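I have now bought the same doom metal record three times, and I would like to blame somebody other than myself.

The record is the second full-length by Drestora, who come from Vilcombe and sound like it. The first time I bought it was on cassette, from a box on the merch table, after they opened for a louder and much worse band. The tape lasted until my car ate it. The second time was the CD, which has a bonus track made of six minutes of rain. The third time was in September, when Kabbaj Records put it out on vinyl in an edition of 1,000 and I folded like a lawn chair.

So, does it sound better? A bit. The guitars on the CD were always one fat brown smear, and on the LP you can tell there are two of them. The bass has moved up from rumor to presence. The drums still sound like they were recorded in the next building by someone who had been told there might be drums.

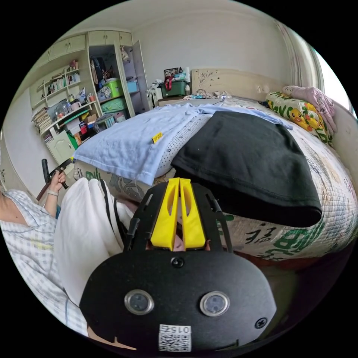

The cassette is the only version that ever sounded right, according to a comment left under my last Drestora post, and anyone who needs to hear two separate guitars should go listen to jazz. I've thought about that more than I want to admit. There is something to it. The tape hiss did cover the edits in "Salt Ladder," which on vinyl now goes by with a little hiccup in the second verse, like a man stepping off a curb he didn't see.

The order of the songs has changed too, and I have opinions. "Salt Ladder" used to close side one, where it belonged, eleven minutes of misery followed by the mercy of getting up to flip the thing over. Now it opens side two and you walk straight into it with a fresh drink in your hand.
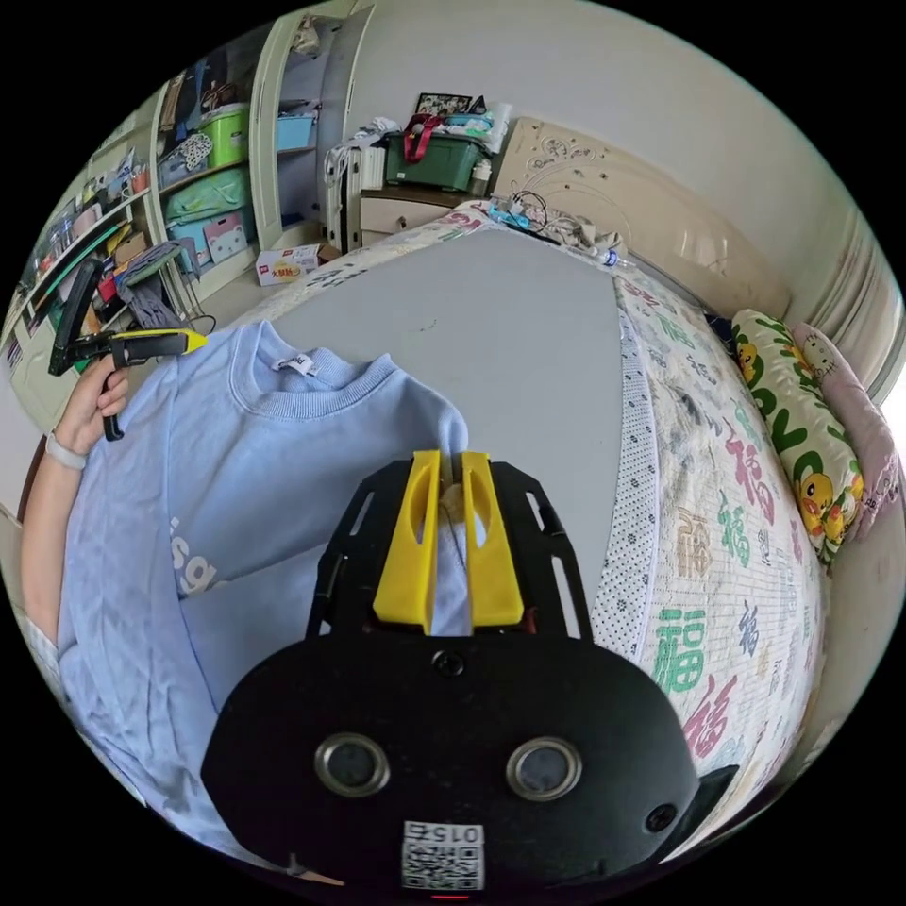

Drestora never had much in the way of merch, and the shirt from that tour is a sad object. The logo was printed so dark on black that you had to be told it was there. I'd have paid double for a light blue sweatshirt with white lettering on it, the kind of thing you could wear to the dentist, but doom bands would sooner break up than sell you one. The vinyl comes with a patch. The patch is also black on black. I respect the commitment.

What surprised me was the quiet stuff. "Low Field" is the one everybody skips, four chords and some mumbling, and on this pressing it's the best thing here. The singer takes a breath before the last line that I had never heard on the other two formats. I played it again to make sure it wasn't my refrigerator.

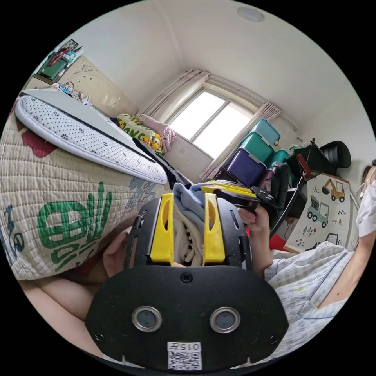 Masked, checked shirt, hands full.

Drillano, the side project with the same rhythm section, has a new one coming on the same label, and the song they've put online has 3,855 plays so far, a fair number of them mine. It's faster, which for these people means you could nod to it without losing your place. There's a keyboard. I'm trying to be an adult about the keyboard.
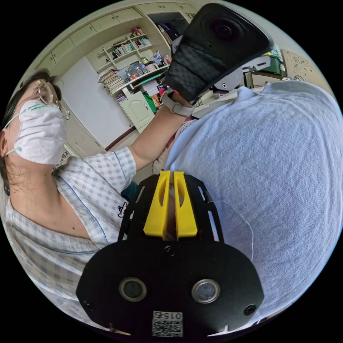 Glasses on, arm up.

Anyway, if you own the CD, you're fine. If you own the tape and it still plays, hang on to it and don't lend it to anybody with an old car. The LP is for people like me, who'll now be filing it next to the CD and telling visitors they're completely different records. I'm playing side two again tonight, with the drink already poured.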